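Gripper loses track of soft objects in wrist camera view – change lens or change fingers?

Posted in Grippers and End Effectors, March 29, 2021

Edin Angelovski
I am comparing two hand-held grippers for recording pick demonstrations. One is the Perkbridge with a parallel linkage, the other is an Adow with a belt-driven slide. Both carry the same camera behind the fingers, looking forward over the mechanism. With the Adow I recorded 2,663 usable clips, with the Perkbridge 2,398, same operators and same object set. Nearly all of the difference is on soft, low objects. When the Perkbridge fingers close, the tracker drops the object or puts its near edge in the wrong place. Hard objects are fine. Fingers are the stock narrow ones, no pads. Before I order a wider lens I would like to know if anyone has seen this and whether the lens helped.

Gerardo Caputo
Get the wide lens. We changed ours and the problem went away. Might need to redo the calibration.

Notburga Wieser
What did you have before the wide lens? We went from a normal lens to a wide one on the Abbasi arm and it got worse, because the object then covered fewer pixels.

Marin Petkov
I would not start with the lens. A wide lens gives you more table at the sides, but the fingers stay between the camera and the near edge of the object. Check these in order.

Camera height first. Raise the mount as far as the bracket allows and tilt it down until the fingertips sit just below the middle of the image. On the Viva bracket the slot is long enough for this. On the older one you have to drill.

Then the labels. If your tracker was trained on boxes drawn around the visible part only, it will pull the near edge back every time the fingers cover it. Label the full outline, including the hidden part. I relabeled 75 clips by hand and retrained, and that alone fixed more than half of the bad edges. The rest were cases where the jaws were already closed when they reached the object.

Exposure is worth a look too. Black arms fill a large part of the view on any linkage design, and auto exposure will brighten everything else to compensate. Lock it on the bare table. Our set is 3,000 clips now, all with locked exposure, and I would not go back.

The linkage itself is the last item, and it is where the Perkbridge and the Adow really differ. A slide keeps its bulk to the sides, while a linkage puts arms and pivots in the lower part of the view at every opening width. Pivot hardware matters more than I expected. Bright metal rings on black arms are strong, stable corners, and a feature tracker will lock onto them before it picks anything on a plain piece of foam. In my view with the jaws closed there are brass-colored rings on both the inner and outer arms, and the near end of the yellow sponge is partly hidden by the mechanism, so the tracker has good corners on the tool and few on the object. Mask the arms out – a fixed polygon per opening width is enough – and run your comparison again before you spend money on glass.
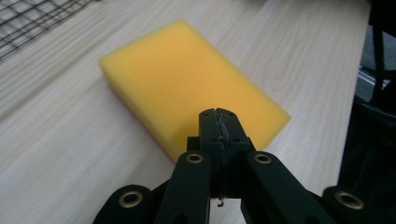
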